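Vekcombe Opens Bench Room for Small-Rack Hardware Practice

Posted 06/05/2024 in Facilities

Vekcombe has opened a hardware bench room at its Kaltden site, giving first-year network technicians a place to practice rack work on equipment that is no longer in service. The room was fitted out in April at a cost of $4,000, most of it spent on power outlets and work surfaces. The hardware came out of the Borkuteo office when that site moved to a shared data center.

The room has 4 benches. Each is intended for a short open-frame rack that trainees can reach from a standing position. Open frames were chosen over closed cabinets so that the rails, the mounting holes and the front panels stay in plain view while parts go in and come out.

Practice covers removing and refitting servers, patching, labeling and packing units for shipment. Packing was added at the request of the returns desk at Lemieux, the distributor that handles Vekcombe's spare parts. Lemieux logged 1,204 returned units from all of its customers last year and asked its larger accounts to train staff in wrapping before pickup. Trainees wrap each unit, tape it, label it and enter the serial number on the return sheet.

"People learn to mount a server quickly enough," said Aaliyah Gauthier, who runs technician training at Vekcombe. "Wrapping one so the corners survive a truck ride takes longer. The first attempts generally use too much material on the flat side and too little on the ends."

The written procedure for the packing exercise is short. Bubble wrap is laid out before the unit is lifted. Cables are removed from the unit being packed and coiled separately. The switch at the top of the rack stays in place, and any patch cables left on it are to be routed clear of the work surface. Rack screws and cage nuts go in a marked bag, which travels with the rails.

Patching is taught as a separate exercise. Trainees are given a port list and must match it with the cables supplied, then trace each run by hand and correct the list where it is wrong. Errors are introduced on purpose in the version used for assessment. The time limit is set by the instructor and has not been fixed for the first group.

NETGEAR switch and server in the open-frame rack, first two views; mounting plate on the wooden surface, last view. 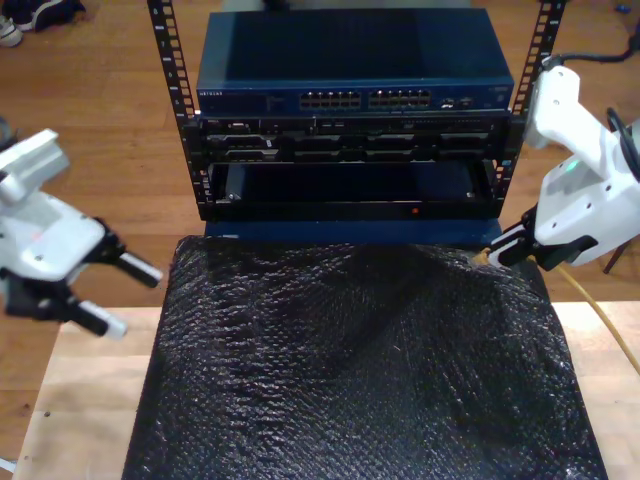
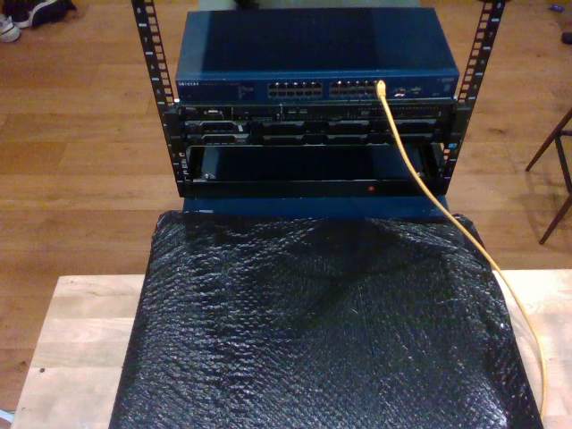
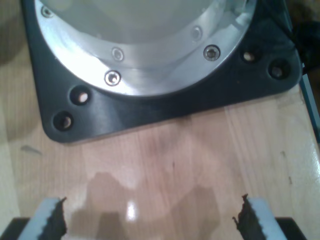
Lok-yiu Chou, the site's facilities lead, said the electrical work was signed off before any hardware was moved in. Each bench has its own breaker and a switched outlet strip. Trainees are required to shut off the strip before unplugging a power supply, and to wear a wrist strap whenever a cover is removed. Food and drinks are kept outside the room.

Noise was measured with one server running at each bench and was found acceptable for normal conversation. Cooling is supplied by the existing building system. Chou said a separate unit would be considered if the servers were to be left on overnight, which is not planned at present.

Sessions are limited to 3 trainees per bench. Booking is through the training calendar, and staff from other departments may reserve a bench when no class is scheduled. Requests should state which hardware is needed and if a network connection outside the room is required, as outside connections have to be approved in advance.

A second delivery of used rails and shelves is expected from Borkuteo. Until it arrives, trainees should return all shelves to the storage cage at the end of each session and sign the inventory sheet.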